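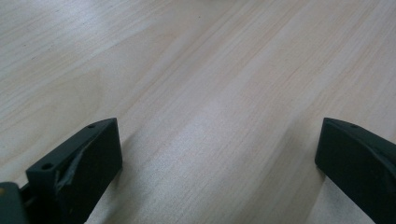
Light wood tabletop with diagonal grain

Wikura Community > Media and Courts > Corrections

News site says I'm being sued. I'm only a witness. How do I get it fixed?

Thu Ung
Posted Dec 12, 2018

I used to do the books for Billent, an event company. A former employee there has sued the owner over how she was treated at work. It's a civil case and it has had a fair amount of local coverage because the owner is well known in town.

I am named in the complaint on two pages out of 46. Both times it just says that I was in the office when a certain conversation took place. I have not been sued. Nobody has asked me for money and I haven't been served with anything except a subpoena to give a deposition.

Last week a news site called Nulley ran an article saying I was "one of the people being sued" and that I have "no recollection of the conversation," according to "a source close to the defense." I have never spoken to the reporter. I also never said I don't remember it. I do remember it, and I expect to be asked about it under oath.

The article has been shared 2,756 times according to the counter on the page. My new employer has seen it.

I want to know:

Can I make them correct it, or do I need a lawyer for that?
Can I ask who the source is?
Should I post my own side somewhere in the meantime?

I'm not looking to sue anyone if I can avoid it.

Nam-gil Han
Most helpful

I worked as a copy editor at a daily paper for a long time and handled a lot of these. I'm not a lawyer.

You have two separate complaints and I would keep them apart in your message, as they will be treated differently.

The first is that they called you a defendant. This is easy to check. The first page of the complaint lists the parties, and your name won't be there. Most editors will fix that quickly once they see it. Send the case number, attach the first page and the two pages where you are mentioned, quote the exact sentence that is wrong, and say what the correct version is. Something like:

"Your article states that Thu Ung is one of the people being sued. This is incorrect. The attached complaint names Thu Ung only as a person who was present. Please correct the article and add a note saying that it has been corrected."

Send it to the editor and copy the reporter. Look for a corrections address at the bottom of the site first. Keep it short and leave out how angry you are. Save a copy of the article as it is now, with the web address and the date showing, before you write to them. Some sites change the text without a note and then you have no record.

The second is the "no recollection" part. That is harder. They will say they reported what a source told them. You can say it is wrong and that you were not contacted for comment, and ask them to add that. But please read the next part before you do.

You are going to be deposed. Anything you tell a reporter about what you do or don't remember can be brought up by either side. I would not touch that part until you have talked to a lawyer, even for half an hour. The same goes for posting your side. Don't.

On the source, you can ask, but they won't tell you. "Close to the defense" can mean a lawyer, a relative or a friend who heard something. It doesn't tell you much, and you shouldn't guess in writing.

If you hear nothing in about 4 days, write again and attach the first message.

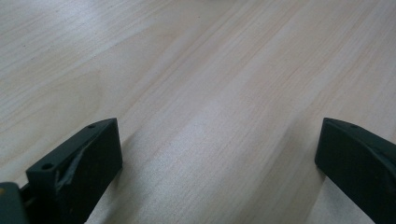 Pale wood surface, straight grain

Vi

Agree with not posting anything. Also don't email people at Billent about the article, even to ask if they saw it. Emails can end up in the case.

I'd tell your employer in one or two lines that you are a witness and have asked for a correction. Mine was fine with it when I had something similar.

Check whether other sites copied the story. A correction on Nulley won't change those and you have to write to each one. Search your name with the company name.

Some states have a time limit or a notice rule for asking for a retraction if you want to keep the option of suing later. I don't know which state you are in, so look that up or ask the lawyer.

Thu Ung

Thank you both. I sent the message about the defendant part only and saved the page first. Two other sites have it so I'll write to them tonight. My deposition isn't until April, and I have a call booked with a lawyer before then. I'll leave the other quote alone until I've had that call.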